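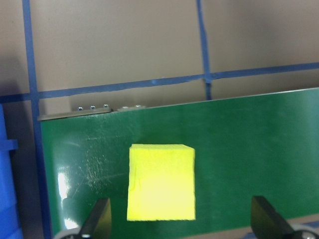
Foam cubes are sold mostly as counting blocks, and the grade varies more than the catalogs let on. The Temier set is an open-pore foam with edges cut square at the factory, which soften with handling. I have had one pack in use since April. Yellow is the color to buy if the work is done near dark surfaces: against a glossy deep green board the cube stands out clearly, even where strong light washes out its front face. The same view shows the weak point, a small notch or crease near the left edge and corners that are rounded instead of crisp. For sorting and stacking this is harmless. For anything that depends on a flat face, choose a denser foam.

Compression recovery is good. I pressed one cube flat under a 300 g weight for 20 minutes and it returned to height with no visible set. Dust is the larger nuisance. Open pores collect lint, and a damp cloth only moves it around. A short rinse and a night on a rack clears it.

For the table I used brown kraft paper from Prameck, with dark blue tape laid both ways to make square cells. The paper takes a pencil line well and hides scuffs. The tape needs a straightedge, as strips laid by eye wander after the first few rows. A blue bin with a sloped open front handles storage.
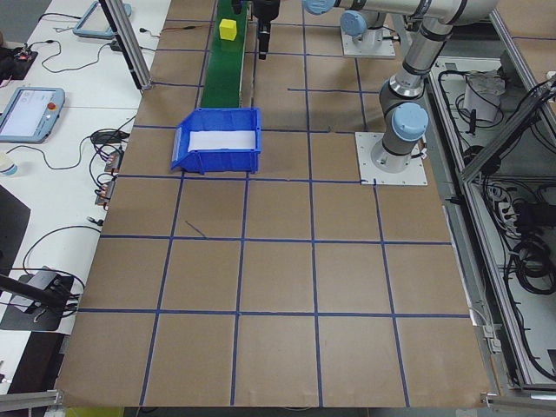
Does the tape lift the paper when it is removed?

Pulled back slowly at a low angle, it leaves the surface intact. Tape left down for 200 hours took a few fibers with it.

Rating: good for the price, with points off for lint.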